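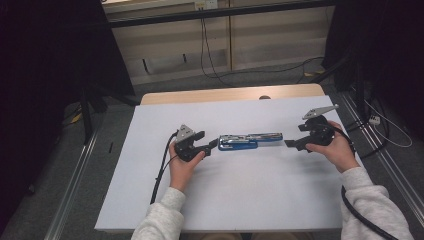 Ticket 1497
Subject: Second floor printer drops the last pages of long jobs
Site: Fukasthorpe office
Opened by: Mayu Iwasaki
Assigned to: Haruto Honda
Opened: 05/01/2020
Status: Closed

Mayu Iwasaki wrote:
The printer by the second floor meeting room (the queue is called HIRANO on our machines) is leaving pages off the end of long documents. The Komedholm handbook should come out at 62 pages and I keep getting 48. The printer doesn't show an error. It goes back to Ready and the job disappears from the list on my computer as if it had finished. Short letters are fine. I have tried it from my laptop and from the desk by the window and it does the same from both. The first floor printer does the whole handbook without trouble, but it only does single sided and we need these double sided and stapled for the new starters.

Haruto Honda wrote:
Thanks. Please could you let me know:
- whether it always stops at the same page
- whether you are printing from Word or from a PDF
- whether anyone else has seen it

Please don't turn the printer off for now, as I'd like to look at its log first.

Mayu Iwasaki wrote:
Always page 48. It is a PDF. Haruna Tamura has had it as well with the supplier pack, which stopped at a different page but the same one each time. Hers is mostly photographs, if that matters.

Haruto Honda wrote:
It may do. The log shows the job arriving and then being closed by the print server before all of it has been sent. There is nothing about a jam or low toner. The server is STARGATE, which was moved to new hardware in December, and I think some of the queue settings didn't come across properly.

Done so far:
Cleared the spool folder on STARGATE. Two old jobs were stuck in it. No change.
Printed the handbook straight to the printer's address, bypassing the server. All 62 pages came out.
Printed through the server again. Stopped at 48.

So the printer is all right and the fault is on the server side. I have asked Shigeru Tsuji for the settings from the old machine.

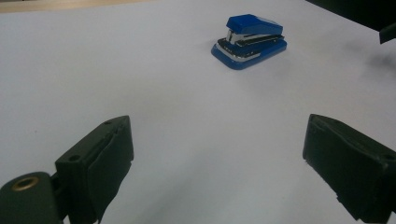 Mayu, if you need copies before this is fixed, print pages 1 to 40 as one job and 41 to 62 as another. You will have to put the two halves together by hand, so turn off stapling in the print window for both. It's under Finishing.

Mayu Iwasaki wrote:
That worked, thank you. I have done enough to keep us going. A bit slow but fine.

Shigeru Tsuji wrote:
Found the old settings. The queue had a timeout of 2000 seconds and the new one has the default, which is far too short for anything with a lot of pictures in it. The old queue was also set to start printing only after the last page was spooled. The new one starts straight away. I would put both back.

Haruto Honda wrote:
Both changed on HIRANO and the spooler restarted. Printed the handbook through the server - 62 pages, double sided, stapled. Printed Haruna's supplier pack as well and that was complete.

There is a longer wait now before the first page appears, because the server holds the job until it has all of it. With the handbook it was around 14 seconds. Please don't send the job again if nothing comes out straight away.

I checked the other five queues on STARGATE. Two had the same short timeout and I have changed those too.

Haruna Tamura wrote:
Mine is fine now, printed it twice.

Mayu Iwasaki wrote:
All working here. Happy for this to be closed.

Haruto Honda wrote:
Closed. Shigeru will add the queue settings to the server notes.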